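Demonstrators wanted for table tasks with hand-held grippers (part-time, paid)

Lodside - Data Collection Team

We are looking for 6 people to join our team in Lodside from December. The work is to show simple table tasks by hand, so that a learning system can later do the same tasks with a robot arm. The project has the name Cisanura and it is run by Stultex.

What you will do

You stand at a table and hold one gripper in each hand. With them you pick up small household things and play vegetables, you move them, you turn them, and you put them down in the place which is written on the task card. One such action from start to finish we call an episode. A full shift is 200 episodes, with a break after each block. Before the shift you check that the marker cubes on both grippers are clean and well fixed.

We also ask you to note the episodes that went wrong. Please do not delete them - a dropped object is useful for us if it has the correct label.

Who can apply

You must be at least 18 years old and able to stand for longer periods. You need normal use of both hands and enough English to read the task cards. Left-handed people are very welcome, we have too few of them at the moment. Experience with robots is not necessary. Experience with slow and exact hand work (sewing, kitchen, laboratory, model building) is a good advantage.

What we offer

A paid training day, a fixed hourly wage, and morning or afternoon shifts by your choice. The first contract is for 143 hours and can be made longer if both sides agree. Your name is not stored together with the recordings.

How to apply

Write a short message to Rosine Masson at the Stultex office, Magaña building, second floor. Tell us which shifts are possible for you and which hand you write with. A CV is not required. Kwadwo Dankwa will then invite you for a trial of one hour, which is also paid.
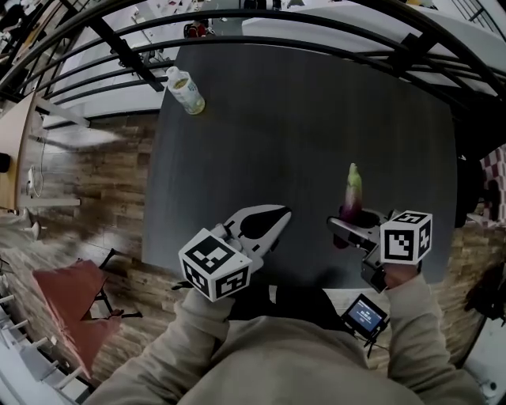 For the trial, please wear sleeves that fit close at the wrist and take off rings and bracelets. You will get your answer from Kwadwo within one week, also if it is a no.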